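Home Program Speakers Venue Archive Contact

Caring for Knitwear at Home: Speaker Notes
Mariann Borbély, Penbridge Household Skills Series
November 17, 2024
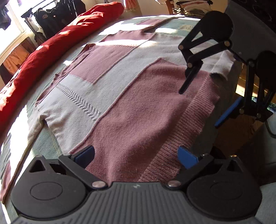

Slide 1. Patchwork knit sweater laid flat on a bed before folding.

Opening. Welcome the audience and thank Kristóf Kocsis for the introduction. State that the session runs 20 minutes, with 5 minutes for questions. Handouts are on the side table.

Slide 1. Begin with the surface. A made bed is suitable for knitwear - it gives enough room to open the sleeves fully. Ask the audience to note the raised seams between the mauve and pale gray blocks. Patchwork knits should be smoothed along these seams by hand, from the neckline toward the hem. The ribbed hem is not to be stretched to make it lie straight.

Mention the cable stitch in the gray block. Textured panels should be folded loosely, and a fold line should not be placed on the cable if it can be set beside it.

Folding. Demonstrate with the sample garment. Sleeves are brought in first, then the sides, then the lower half is raised to meet the shoulders. Pause after the sleeves and repeat the step for the back rows.

Storage. Recommend stacks of no more than 6 sweaters, with the heaviest at the bottom. Knitwear is not to be kept on hangers. Direct sunlight may fade dyed yarn over time - shelves near a window should have a cover.

Questions. If asked about washing, refer the audience to the March session. Return the sample garment to the Latumo box at the close.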